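Tummont handling cell - set-up and upkeep meeting
Minutes

Date: 24 June 2021
Place: upstairs meeting room, Laskowska building
Chair: Holger Haugen
Present: cell operator, maintenance lead, data lead, buyer, two from the collecting team
Apologies: the Okex service engineer (sent written notes, read out under item 3)
Minutes taken by: the data lead

1. Minutes of the last meeting

Agreed, with one correction. The May minutes say the left arm "has been fixed". The maintenance lead asked for this to read "has been adjusted and is being watched". The chair said the two had been used as if they meant the same thing for most of the spring, and he would like that to stop. Changed.

2. Actions carried over

2.1 Spare finger pads. Ordered from Ostalex, part delivery only. The pads that came are the harder sort. The buyer says the order form was right and the packing note agrees with the order form, so the mistake was made at the shelf. Going back. Open.

2.2 Cover for the cable tray behind the cell. Fitted. The operator pointed out that it has to come off every time the left arm is checked and takes four screws. The maintenance lead will look at clips. Closed, with a grumble.

2.3 Written start-up routine. A draft was sent round. Three people had read it. See item 5.

3. Left arm: drift at the wrist

The operator reported that the left gripper still closes slightly off to one side after a long run. It is fine from a cold start. By the end of a shift the tray is picked up crooked and the right arm has to pull it straight, which it was never meant to do.

The Okex engineer's notes were read out. In short, he thinks the wrist mount is sound and the fault is in the zero position, and he suggests setting the zero again after warm-up. He gives 15 minutes as the warm-up time.

The chair asked what the 15 minutes was based on. The notes do not say. The maintenance lead said it was a normal sort of figure for an arm of this size. The chair said that was a description of the figure and he had asked for the reason. He is content for it to be tried, but does not want it written into the routine as if it had been tested.

The maintenance lead's own view is that the clamp ring is slipping. She put a paint line across the ring and the arm before the last long run and there was a very small step in the line afterwards. The operator had looked at the same line and could not see a step. It was agreed that a paint line two people read differently is not much use, and a scribed line will be made instead.

The data lead asked whether both things might be going on together. Possibly, but the feeling of the meeting was that only one thing should be changed at a time. Last time the ring was tightened and the zero reset on the same afternoon, things got better for a week, and there is still no way of saying which of them did it.

Decision: scribe the ring first, touch nothing else, run the cell for 1000 cycles and look again. Zero to be reset after that, whatever the line shows.

ACTION: maintenance lead to scribe the ring and log the reading before and after.
ACTION: chair to write to Okex and ask where the warm-up time comes from.

4. Right arm

No faults reported. The operator would like it noted that the right arm has had no attention at all since it was put in and is the one that works. Noted.

The finger screws on the right gripper are due a check. The maintenance lead proposed doing both grippers to the same list so that the two can be compared. Agreed.

5. Start-up and shut-down routine

The draft runs to four pages. The chair said that nobody standing at the cell at the start of a shift will read four pages, and that two of them are about why the routine matters. Those two to go.

Points raised on the rest:

- Step on wiping the fingers says "clean as needed". The operator asked who decides. Changed to "wipe both pairs of fingers with a dry cloth before switching on".

- Step on checking the air line comes after the step that uses air. To be moved.

- The draft asks for a signature at every stage. The operator said people will sign the lot at the end, as they did with the old sheet. One signature at the end, then - at least it will be true.

- The stop button test was left out altogether. The data lead, who wrote the draft, accepted this. It goes in as the first step.

The maintenance lead wanted a line on what to do if the gripper fails to open at start-up. At the moment people turn the cell off and on again. She would prefer they called her. The chair asked that the sheet say so plainly, with her extension number.

ACTION: data lead to cut the draft to one side of paper and hang it on the cell door.

6. Hand-held grippers and the tray task

The collecting team gave an update. The tray lift is being recorded by hand with the paired grippers, and the recordings are meant to give the cell a better approach to the tray than the one typed in by the installer.

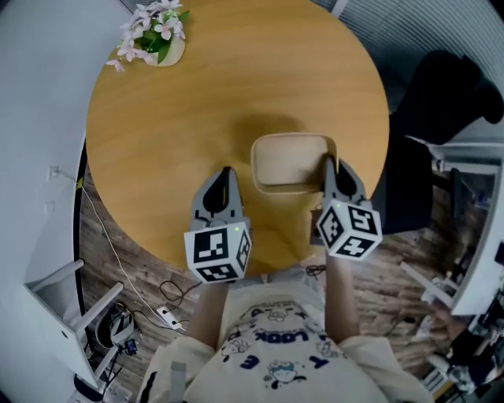

Fig. 1. Tray task at the round table, hand-held grippers, right fingers at the tray edge.

The team reported 184 recordings kept so far. The chair asked how many had been thrown away and on what grounds. The team had the grounds (marker block hidden from view, tray dropped, fingers shut too soon) but had not kept a tally of the discards. The chair said that a kept figure on its own tells him very little. If most attempts are being thrown away, the task or the tool wants looking at.

The operator had a more basic doubt. A person corrects with the whole arm and shoulder without thinking of it, and the cell has a drifting wrist. She does not see how copying the first helps with the second. The team's answer was that the recordings are for the approach and the grip, and were never put forward as a cure for the wrist. The operator said the funding note to Laskowska reads otherwise. The chair has read the note again and agrees with her. It will be reworded.

There was a longer talk about the marker blocks. If a block is knocked on its mount, the recorded position of the fingers is wrong by the same amount every time and everything still looks tidy on the screen. The team checks the blocks by eye at the start of a session. The maintenance lead said she would not accept "by eye" from a fitter and did not see why she should here. She offered to make a simple jig: the gripper drops in, the block either touches the stop or it does not.

The team also asked for a second tray with a different rim. Put off until the first one has been shown to work on the cell.

Decision: recording goes on with the present tray. No recordings to be loaded on to the cell until the scribed line has been read (item 3).

ACTION: collecting team to log discards, with the reason for each.
ACTION: maintenance lead to make the block jig.
ACTION: chair to reword the funding note.

7. Greasing and spares

The service book gives a greasing interval for the lift column but not for the grippers. Ostalex sells a grease it says is suitable for both. The maintenance lead has used it on the column and has no complaint. She would not put it on the grippers without asking Okex, as grease on the finger slides picks up dust and the floor near the cell is swept less than it should be.

Spares held: one finger set, one belt, fuses. No spare wrist ring. Okex quotes about 80 euros for the ring, plus carriage. The chair asked whether buying one now would settle the argument in item 3. The maintenance lead said it would settle it badly, as a new ring might hold for a few months and then slip in just the same way. It was agreed to buy one all the same and leave it in the drawer until the reading has been taken.

ACTION: buyer to order one wrist ring.
ACTION: maintenance lead to ask Okex about grease on the slides.

8. Service contract

The Okex contract comes up for renewal. The buyer has the new terms. Visits are the same, phone help is now charged after the first call on any one fault. The operator said that the left arm alone has been one fault since the start of the year by Okex's way of looking at it, and several by hers. The buyer will ask how a fault is defined before anything is signed.

The chair is not minded to renew on the strength of the sales letter, which promises "peace of mind" and lists no response time. He would like the response time in writing.

ACTION: buyer to go back to Okex on both points.

9. Any other business

The operator asked for the lamp over the cell to be moved back where it was. It was shifted for a visit and now shines off the guard. Maintenance lead to do this along with the ring.

The data lead asked whether the cell log could be kept in one place. There is a book at the cell, a sheet on the shared drive and a number of messages. Some discussion. The book stays, as it is the only one that gets filled in during a shift, and the data lead will copy it to the sheet. The messages do not count as a log.

10. Next meeting

To be called by the chair once the long run is finished and the line has been read. The maintenance lead and the operator will read it separately and write their readings down before comparing.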